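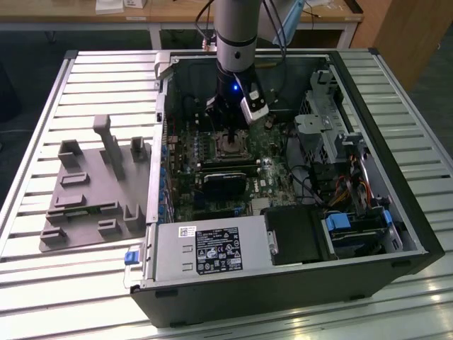

Old office desktops get a second life at Stokell repair room

18 Jun 2026

By Ornella Martinelli

I went down to the Stokell repair room on D'Amico Street yesterday expecting to stay for ten minutes, and I came home two hours later with dust on my sleeves and a very strong opinion about power supply latches. So that's how my afternoon went!

The news first, for those of you who only read the top. The repair room has taken in 234 used desktop computers from the old Clorka office building, which is being emptied out before the new tenants move in. The plan is to open up every one of them, clean it, test it and get the good ones out to families and small clubs in town before school gets going again in September. Anything that can't be fixed will be stripped for parts, and what's left after that goes to the metals recycler out on the county road.

A good many of the machines are Dell towers, the kind you've probably had under a desk at some job or other. They get laid on their sides on the slatted aluminum worktable, the side panel comes off, and there's the whole inside looking up at you. I have owned computers for most of my adult life and had never really looked at one with the lid off. The board is green! I don't know what color I was expecting. On the one I spent the most time hanging over, the heatsink was already off, so you could see the processor sitting in its socket, a plain square of metal a lot smaller than I'd have guessed for the thing that does all the thinking.

The part I liked best is the blue plastic. There's a blue release latch at the end of the power supply and another blue tab over on the drive bay, and the drive bay one is there so you can get things out without a screwdriver. I was allowed to try one on a scrap case and it took me three goes, with everybody being very polite about it.

Most of what they do is pretty simple stuff, the way it was explained to me. Blow out the dust, check the memory, wipe off the old thermal paste and put on fresh, clip everything back in, and see if it starts. The drives are wiped before anything else happens, and I asked about that twice – I know a few of you will want to know. No computer leaves the building with somebody's old files on it. If a drive won't wipe properly it gets pulled and shredded, and the computer gets a different one.

So far 34 are finished and boxed up by the back door. They come with a keyboard, a mouse and a power cord, but monitors are in short supply, so if you have one in the closet that still works and isn't the size of a refrigerator, the repair room would love to have it. Speakers they have plenty of. Please, no more speakers. Printers are a no as well, and the sign on the door says so in fairly large letters.

You can put your name down for a computer at the front desk or at the library. It's free, there's one per household, and you don't have to fill in anything about your income. Clubs and after-school programs can ask for up to 4. The first pickups should be in the second half of the summer, and they'll call you when yours is ready, so leave a number you pick up.

There's also a beginner evening planned over at the Stakivport hall, where you can bring your own tired old tower and have somebody help you clean it out and maybe add some memory. The date isn't settled yet. I've already said I'm coming – mine has been making a noise like a hair dryer since the winter and I've been turning up the radio to cover it.

Drop-off for monitors is at the side entrance, by the loading ramp. Ring the bell and wait a minute, it's a long hallway.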